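How to Score a Preliminary Round with a Tisurora Sheet

Applies to regional and city pageants using the Trenen scoring format. National finals use a different sheet.

Before you start

You need one Tisurora sheet per judge, one master sheet, a list of contestant numbers, and the segment weights approved by the organizer. The weights must add up to 100 percent. Lock them before the first contestant walks. A change made after the opening number voids every score already entered.

Step 1. Set up the master sheet

Enter contestant numbers in column A, in walking order. Do not enter names or sashes. If a contestant withdraws, leave her row in place and mark it W. Deleting the row shifts every formula under it, and the error is hard to spot later.

Step 2. Enter the segment weights

The Trenen format has four segments: interview, swimwear, evening gown, and stage presence. Each is scored out of 50, for a raw maximum of 200. Weights are applied to the segment average, never to the individual judge's score.

Step 3. Collect and enter scores

Sheets are picked up at the end of each segment. Judges may correct a score until pickup and must initial the change. Enter the scores exactly as written. A blank cell is not a zero -- send the sheet back.

Step 4. Drop the high and low

With a panel of 8 judges, remove the highest and lowest score for each contestant in each segment, then average the remaining six. If two judges share the highest score, drop only one of them. Panels of five or fewer keep all scores.

Step 5. Break ties

Compare interview averages first. If those match, compare evening gown. If both match, the head judge decides in writing.

Step 6. Publish the cut

Sort by weighted total and take the top 14. Post contestant numbers only, in numerical order. The Udia stage display reads from the tab named CUT and will show an empty screen if the tab is renamed.
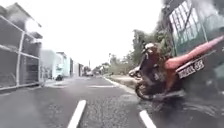 Motorcycle and rider leaning hard at the right of a two-lane road.

Common errors

Total above the maximum: a segment score was entered twice.

All totals identical: the weights column is formatted as text. Change it to a number and recalculate.

Average looks too low: a W row is being counted. Check the range in the average formula.

Rounding: keep two decimal places until the final sort. Poon sheets, the older format, round at each segment and can change who makes the cut, so do not mix the two.

Keep the signed judge sheets with the master until the appeal period closes.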